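Farkdale bench, walk-round before hand-guided teaching, Jan 20, 2020

- [x] **E-stop within reach of whoever is teaching.** Pressed it twice, and it let go cleanly both times. Thank you, Olesia, for moving it to the near side!
- [x] **Speed held down in teach mode.** Set to 120 mm/s, and please leave it there, even when the demos feel slow (I know they do, I get itchy too).
- [ ] **Leader handle free of play.** A little wobble in the trigger still. Ebbe has the spare from Custier and will swap it when he gets a minute.
- [x] **Demo log up to date.** We stand at 1,026 saved runs, bad ones marked.
- [x] **Gripper fully open before the approach.** Bottle on its side, fingers wide, and come in gently from there. 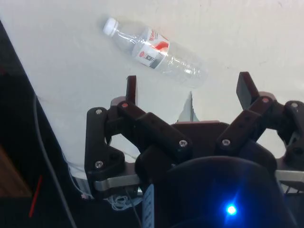
*Siiri Sproģis*

- [ ] **Wires at the gripper base.** The thin white ones hang in a loose tangle under the metal bar. I'd love to see them tied back before anyone teaches a wrist turn.
- [x] **Screw heads on the finger links.** Went over them with the small driver, all snug.
- [ ] **Work surface wiped.** Faint smudges, so a quick cloth please, Yvette, and then carry on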